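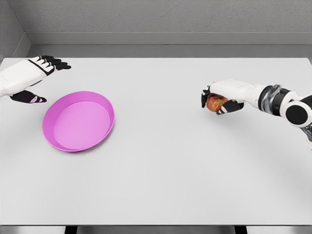

文:先崎みのり(情報工学科2年、プロジェクト演習「手のしごと」班)

プロジェクト演習の中間レポートです。うちの班は「ものをつかんで、運んで、置く」をテーマにしているのですが、正直なところ春学期は論文を読んでは眠くなる、の繰り返しでした。そこで10月に、Breltowの研究所公開に行ってきました! 電車とバスを乗り継いで、着いたのは朝の9時半すぎ。受付でもらった紙の地図がやたらと見にくくて、最初の見学場所にたどり着くまでに同じ自販機の前を何度か通りました。

お目当ては、Metwally棟の二階でやっていた双腕ロボットのデモです。デモといっても、最初に見せてもらったのは実機ではなくてシミュレーションでした。Trundachという所内製のシミュレーターがあって、大きな画面に灰色の壁と白っぽいテーブルが映っています。テーブルの左のほうにピンクのお皿、両側からロボットの手が伸びてきて、右手がリンゴを持ち上げている。課題は「リンゴをお皿にのせる」、それだけ。

それだけ、と書きましたけど、見ているとぜんぜん「それだけ」に思えなくなってくるんです。

まず、リンゴがお皿から遠い。右手でつかんだはいいけど、お皿は反対の左側にあるので、テーブルの上をずいぶん横切らないといけません。私は見学前、「じゃあ左手で取ればいいのに」と思うタイプの人間でした。ところが説明係の方によると、リンゴとお皿の位置は毎回変わるそうで、右手が届きやすいところにリンゴ、左手の近くにお皿、という配置も当然出てくる。そのときに右手でそのまま運びきるのか、途中で左手に持ち替えるのか、そこも課題のうちなんだそうです。なるほど〜と思ってノートに大きく「持ち替え?」と書きました(あとで見たら、その下に「昼ごはん」とも書いてありました)。

もうひとつ面白かったのが指です。うちの班の試作は二本指のグリッパーなので、開くか閉じるかしかありません。画面の中の手は人間みたいに四本の指と親指があって、白い手の甲から黒い指が出ています。リンゴを持った右手は、指が上からかぶさって、親指が下から手前に回り込む形になっていました。あの親指の位置! 私たちがボール運びでさんざん落としたのって、下から支えるものがなかったからでは? と、見ながらずっと考えていました。もちろん二本指には二本指の良さ(壊れにくい、安い、制御が楽)があるので、いきなり真似するつもりはないです。というか真似できる予算がないです。

左手のほうは何も持たずに、指をそろえて伸ばしたまま、お皿の上あたりに浮いていました。これも気になって質問してみました。「左手は何か準備しているんですか」と聞いたら、それは場合による、とのこと。使わない手をどこに置いておくかは案外やっかいな話で、運んでくる手とぶつかる場所にいると困るし、遠くにどけすぎると持ち替えるときに間に合わない。うちの班は腕が一本なのでそんな悩みを持ったことがなく、ちょっとうらやましい悩みだなと思いました。

さて、ここからが今回いちばん書きたかったところです。

このデモをやっているのはKonoというプロジェクトで、シミュレーターの中で動作をたくさんためて、それを実機に移すのを目標にしているそうです。公開日のために用意された記録は969回分。一覧の画面をスクロールさせてもらったら、小さなテーブルがずらーっと並んでいて、酔いそうになりました。失敗した回も消さずに残してあって、成功だけ集めると、失敗しかけたときにどう立て直すかが学べなくなるという話でした。これはすごく耳が痛かったです。うちの班、失敗した動画、ほぼ全部消しています……。スマホの容量がいっぱいになるたびに、私が消していました。ごめんなさい。

失敗の回もいくつか再生してもらいました。リンゴがお皿のふちに当たって外に転がるもの、手を開くのが早すぎて高いところから落ちるもの、お皿ごと押してしまうもの。お皿を押すやつは笑ってしまいました。自分が眠いときに食卓でやる動きとほとんど同じだったので。説明係の方は慣れたもので、「これはよく出ます」と淡々と次を再生していました。

見た目についても聞きました。リンゴの皮は赤にオレンジっぽい黄色のすじが入った模様がついているのに、壁とかテーブルはわりとあっさりした灰色と白なんですよね。どうしてですかと聞いてみたら、まず単純な背景で動きを作って、そのあと壁の色や光の当たり方やテーブルの材質を変えた版を増やしていくんだそうです。背景を変えた版も一つだけ見せてもらいましたが、同じ動きなのに印象がかなり違っていて、これを区別せずに「同じ仕事だ」と思えるのは人間のずるいところだなと感じました。

そのあと、希望者は操作体験ができました。手袋みたいな装置をつけると、画面の中の手が自分の手に合わせて動きます。列に並ぶこと30分、持ち時間は最大7分。えっ短い、と思ったのですが、やってみたら十分すぎました。腕がつかれる! そして奥行きがわからない! 画面で見るとリンゴの真上に手があるのに、閉じてみると手前の空気をつかんでいるんです。何度かやって、影を見ればいいことに気づきました。テーブルにうっすら落ちる手の影とリンゴの位置を見比べると、だいたいの高さと奥行きがつかめます。ただその影がかなり薄いので、目をこらすことになり、今度は手のほうがお留守になります。

結局、リンゴは一度だけお皿にのりました。のった瞬間、後ろに並んでいた親子連れから小さく拍手をもらって、照れくさかったけどめちゃくちゃうれしかったです。ちなみに同じ班の子は私よりあとにやって、するっと成功させていました。ゲームをやっている人は強い。

実機のほうは午後の回で見ました。こちらは撮影禁止だったので言葉だけになりますが、まず音がします。シミュレーターでは無音で動いていた指が、実機だと細かくジー、ジーと鳴る。それから、動きが思ったより遅い。人が近くにいる公開日は速度を落としているそうです。見ていた時間の中ではリンゴを運ぶ動作を繰り返していて、途中で一度止まり、係の方が何か確認してから再開しました。何の確認だったのかは聞きそびれました。これは心残りです。

■うちの班で変えること

帰りのバスで話し合って(途中から二人とも寝ていましたが)、次のことを決めました。

失敗した動画を消さない。保存先は研究室の共有ディスクにします。ファイル名に成功か失敗かと、理由を一言つける。「手を開くのが早い」とか、それくらいでいいことにしました。長く書くルールにすると絶対に続かないので。

ボールとお皿の位置を毎回変える。今まではテープで印をつけて、いつも同じところに置いていました。これだと腕が場所を覚えているだけで、つかむのがうまくなったわけではないんですよね。うすうすわかってはいたのですが、見ないふりをしていました。

グリッパーの先に、下から支えるひさしみたいな部品をつけてみる。3Dプリンターの予約を取りました。初号機は寸法を間違えて指が閉じなくなったので、いま作り直しています。

シミュレーターについては、私たちも何か使おうという話になっています。無料で使えるものを調べているところで、研究室のパソコンで動くかどうかがまだわかりません。Trundachは外には出していないそうです。聞くだけ聞いてみました。

■おまけ(来年行く人へ)

操作体験は午前のほうがすいています。Metwally棟は正門から見て奥、自販機のある通路を右に曲がらずまっすぐです。右に曲がると、また自販機の前に戻ってきます。食堂は公開日も開いていて、カレーがおいしかったです。質問は先に紙に書いておくといいと思います。私は聞きたいことの半分を、列に並んでいるあいだに忘れました。

実機が途中で止まった件は、アンケートの自由記入欄に質問として書いて出してきました。返事が来たら、最終レポートに載せます。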